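Local listings for a small trade site, worth it?

skirk_heating
Finally sorted the business listing for our boiler firm in Illholm and I'm chuffed! Seven enquiries in September, and we never used to get any through the site. Filled in every service, added opening hours, replied to all the reviews.

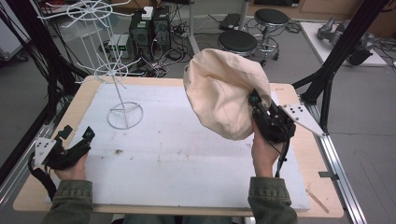 Do you need a separate page for each town you cover?
Only for towns where you do regular work and have something to say about it.

mapleleads
Great result! I'd go further though, I did 200 town pages for a roofer and traffic shot up.

Kowalchuk_web
Traffic from whom? I took on a site like that and had to bin nearly all of it. Same paragraph, town name swapped.

mapleleads
Fair, but the good ones still bring calls. Depends how you write them.

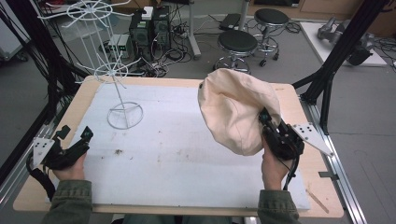 Cream cloth bag, two grippers

golik99
With Kowalchuk on this. We kept 2 pages, Illholm and Skirkovach, put proper job write-ups on both and love how they're doing. Roughly 1,000 visits so far!

skirk_heating
Brilliant, starting on my Skirkovach page tonight.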